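26 Sep 2020

Saturday, and I spent it with the Bokirero hands we may rent. Two hands cost 300 a month, which I find dear.

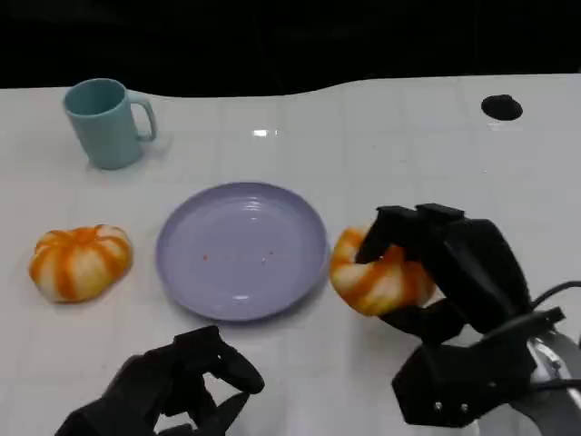 *Right hand with a striped squash-like object, left hand free.*

I like the soft grip setting, but the manual is poorly translated - even Na-rae read one page twice. The gripper is on the same offer, so I made notes on it too.

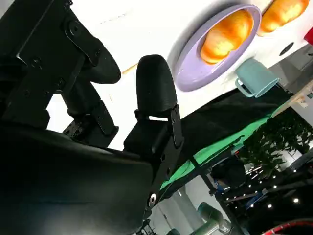
*Gripper side, bread roll on the plate.*

I must ask Byung-chul about the service contract before I decide.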